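Do desk racks work, or do they just move the mess up a level?

I've been asking myself this since October, when I read a post on Stirow claiming a tiered rack would "change how you use your desk." I doubt it. A rack is a shelf on a slant. You put things on it, and then you have a rack with things on it.

Still, I gave in and got a brown wooden one with clear ribbed panels. Tresell had a thing that looked close enough for more money, and the reviews (all 27 of them) read like the same person wrote them, so I skipped it.

My verdict so far is lukewarm. Markers do well on the lower tier, lying in a row where you can see the colored ends. I grab the green one without digging, and I'll give it that. The upper rail is another story – anything you rest up there turns into a permanent resident. In my case it's a box.

Then there's the mesh container. Every organizing blog swears by see-through mesh, and I keep wondering what for. If I can see the junk, it's still junk. Mine goes in the middle of the table and I move it whenever I need to work, so that's one more thing to tidy.

I'm keeping the rack. The mesh thing has until the end of the month. 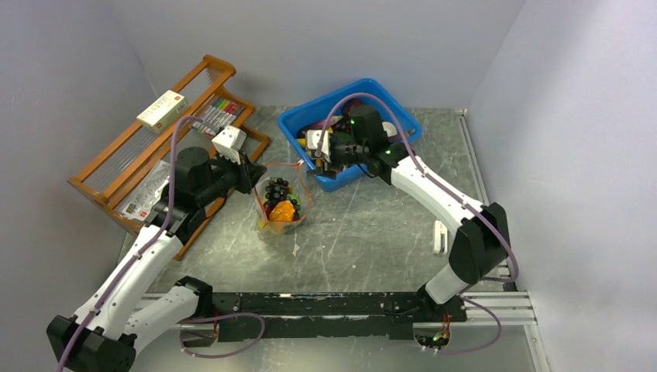

Markers on the lower tier, box up top, mesh container still out on the table.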